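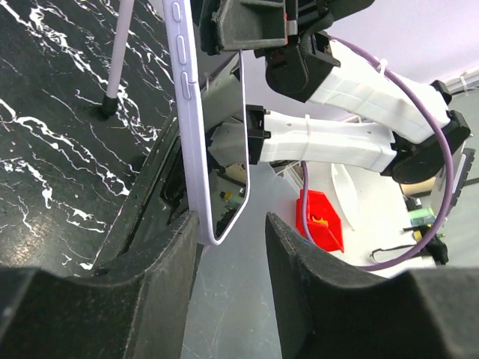 *Figure 1. Lavender phone, side rail with buttons.*

## 1. Background

The Endthorpe survey looked at how long people keep a mobile phone before replacing it, and what happens to the old one. We sent 2,000 questionnaires to households in Endthorpe and received 1,000 back. The form had 16 questions and could be filled in on paper or through Jorkero, the survey tool used on our course.

## 2. Method

Answers were entered into one spreadsheet and checked twice. A household counted as storing a phone if it held at least one handset that had not been switched on for a year. Phones passed on to relatives were treated as still in use. Forms with fewer than half the questions answered were kept, but left out of the tables on cost.

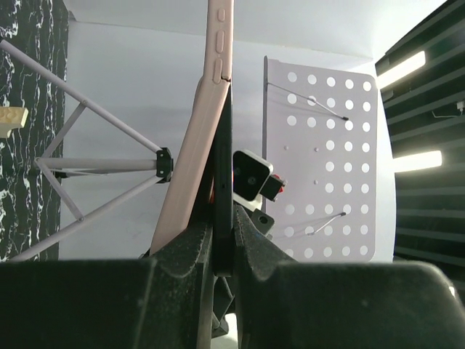
Venter, commenting on the draft, wrote that a year was too short a limit, as many people keep a spare handset for travel and use it less often than that. We kept the limit but added a separate code for spares - this moved a number of households out of the storing group.

## 3. Results

The most common reason for keeping an old phone was the data on it, mainly photographs. Low resale value came second. Battery wear was the main reason for buying a new one, ahead of screen damage.

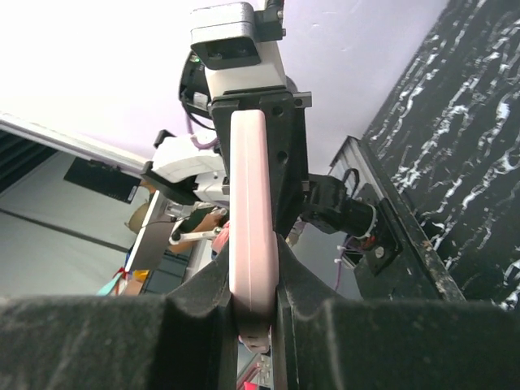
Households that knew of the Bememau collection point were more likely to have handed in a phone. Only 3 of the paper forms mentioned wiping a handset first, so no table is given for this.

## 4. Limits

Older residents are over-represented. The question on price was worded differently on paper and online, and the two sets of answers should not be added together.

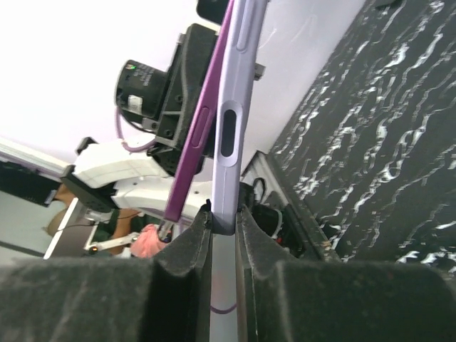

*Figure 4. Two phones in lavender and magenta-purple.*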